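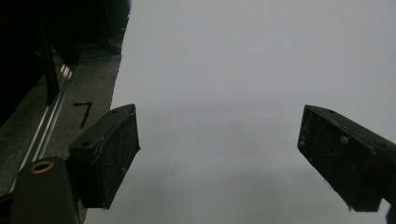 Vol. 17, No. 4

The Karnovden paper mill opens its doors to the public every March, and we went up on the morning bus from Mansilla. The tour starts in the pulp hall, which is loud -- ear plugs are handed out at the door. Our guide said the newer of the two machines was installed in 2000 and runs day and night except for cleaning. Most of the output goes to Onent for envelopes. The shop sells offcuts by weight. Coffee was included, lunch was not, and the last bus back leaves at 4.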